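**Turska - celda de brazo para mesa de laboratorio**
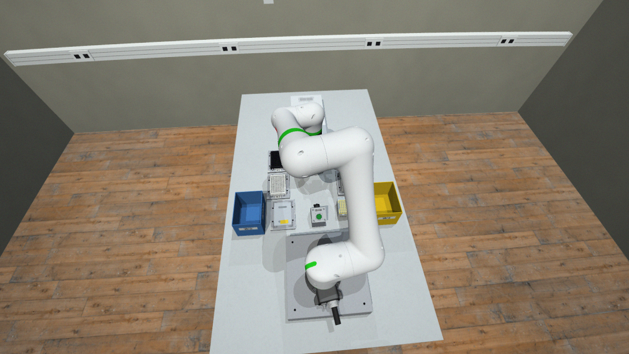

Quien lleva el turno deja de pipetear a mano y pasa a preparar, revisar y firmar. Carga de placas: 15 min. Cambio de rutina, 10. El brazo va atornillado a la mesa, con la placa multipocillo y los tubos en la plataforma central, cubeta azul a un lado y amarilla al otro. Los colores de cubeta se eligen en el pedido.

- Hasta 300 tubos por turno
- Formacion del personal incluida - 90 min
- Registro en Datside, exportacion aparte

Entregas desde marzo. Repuestos: Clanitz.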